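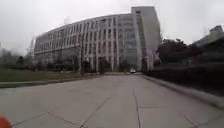 Issue 7

How to Catch Up on a Teen Drama Before the New Season Drops

So your favorite show comes back on Thursday, you swore you'd rewatch the whole thing, and you've watched exactly one episode. Been there! I did this with Flilitholm last April (three seasons, a million secret twins, that lighthouse) and I got through it with my sleep mostly intact. My method is below, and it works for pretty much any soapy series with too many characters.

Step 1: Make your must-watch list

Write down the first episode, the last episode and the big midseason one for every season. For Flilitholm that's the pilot, the boat party, the trial and all the finales. Then add any episode where somebody dies or comes back from the dead — on this show that's a longer list than you'd think.

Step 2: Pick one couple and follow them

You can't keep up with every romance, so don't try. I went with Wren and Tobias (obviously) and skipped anything where they barely share a room. If you're on the other team, we can still be friends, but your list is going to be longer than mine because those two break up constantly.

Step 3: Read recaps for the rest

A good recap takes five minutes. My favorites are the old ones by Anong Kamolrat, who gets so mad at the adults on this show that I sometimes read her after watching the episode too. Stick to recaps written when the episode first aired. The newer ones love to drop hints about what's coming, and that's how I got spoiled on the season two killer. Still bitter!

Step 4: Set up your watch nights

Two episodes on a weeknight, four on a weekend, and turn off autoplay before you start. Start at 7 if you can. My friend Myroslav Romaniuk watches with me over video chat, and we count down from 3 and hit play together, then spend the first ten minutes fixing it when one of us is a second ahead.

Step 5: Keep a "wait, who's that?" note

Open a note on your phone and give every side character one line. Mine says things like "Brevum guy, owns the diner, lied about the fire" and "blond cousin, do not trust." You'll be so glad you have it when the premiere brings back someone from season one like we're all supposed to remember him.

Step 6: Save the finale for last

Watch the most recent finale the night before the premiere, even if you've skipped other stuff to get there. Have snacks ready and mute the fan accounts until you're done (I muted 100 words once and still saw the wedding dress).

If you run out of time, drop the middle of season two. The whole horse storyline can go. Just know that the horse is named Buvix, he's fine, and he'll be in the premiere.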